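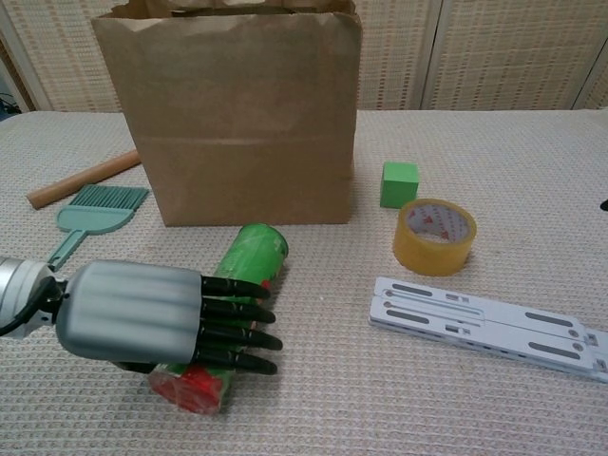

Shelf test, paper bags and cans

2018-04-28 – Hala Karam
2 min read

Second round of the pantry storage test for the Jiddale food shelf. Tala Nassar wants to know if we can go on packing in kraft bags or need to pay for boxes.

Packed 17 bags yesterday to the usual list: cans at the bottom, dry goods on top, bread last. Left them overnight in the back store at Grornuvham with the window open a crack.

Results this morning:
- 4 bags soft at the base. All of them stood on the bare concrete by the door.
- 2 split along the side seam when lifted by the top edge. Both had cans lying on their sides and pushing on the seam.
- The rest fine. Bags on the pallet felt the same as when we packed them.

Weighed a few with the kitchen scale but it was drifting, so I am not writing those down. Dalal has the better one, get it back from her.

Changes for round three: everything off the floor. Cans upright, tallest in the corners. Fold the top over twice and carry from underneath. Try the heavier paper from Voduvar on half the batch – Gitau says the minimum order is 120, fine if we use them up by July.

Still to check: does the fold line weaken after the bag has been flattened and reused? Tala thinks yes. I saw no tearing there, but these were all new bags.

Contact the workshop | © Jiddale Food Shelf | Back to top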